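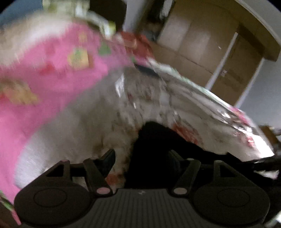

Bench notes, no. 157

15 Jul 2021

The hand-held gripper had started closing unevenly. On soft goods it hardly matters, but a crumpled foil bag gives on one side and then rolls, and the left finger was arriving late. I stripped it on the bench and these are the notes, mostly so I don't have to work it out again in January.

The two fingers each turn on a pin where they meet the body, with a pale pink cap over the pin. The caps pull off with fingernails. Don't use pliers, they mark. Under the left one I found packed lint and a bit of thread. I cleaned the bore with a dry swab, put the pin back without oil (oil collects more lint) and checked the swing by hand. It should drop under its own weight with the body held upright. It did, after the second cleaning.

The smaller capped pins further up the fingers were fine. I left them alone.

Next was finger alignment. Rónán Dunne's method is to close on a strip of paper and pull. If it drags to one side, loosen that finger, shift it, tighten, and try again. I needed 8 tries. Lawal Adeleke shims his instead, and I may end up doing that.

The counter read 1,812 closes when I took it apart. I reset it and wrote the old value inside the case lid. New interval for the pins is half that when the work is fabric and plush, the full figure for anything hard.

For a check afterward I went back to foil bags lying on fabric, slow close, then fast. Still to do: the ribbed plate needs brushing out along the grooves, and Farzana Jayasinghe wants her small screwdriver back.

Recent posts
Trollitz feeder: replacing the belt
Two bad crimps and a lost afternoon
Findisent cell, wiring notes
Reading the Mäkelä manual so far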